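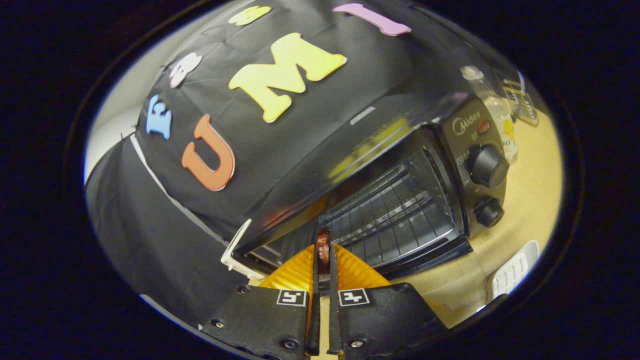

Foam letters on black cloth, with the toaster oven underneath.

Binta Etim had already poured my coffee when I got to her kitchen in Olta, a little after 9 in the morning, and she was still annoyed about the debate.

"I walked in with my notes and there were two empty chairs," she told me. She's running for the town council's second seat, and neither Alasdair Dalgleish nor Fergus MacAulay showed up to face her. So she took questions alone, for 59 minutes!

I asked if that wasn't kind of a gift. She laughed (she laughs a lot, more than you'd guess from her flyers).

"People wanted an argument about the bus route. I can't argue with a chair."

The bus route is her big thing. The council wants to drop the evening run to Conesero, and she says she has 170 signatures from riders who want it kept. Dalgleish has called the route a waste. MacAulay hasn't said much of anything, at least not to me, and I've left him three messages.

Would she go to another debate? "Tomorrow, if they'll come," she said. "I'd even let Alasdair go first."

She had doors to knock on along Araújo Street, so I finished my coffee and let her go.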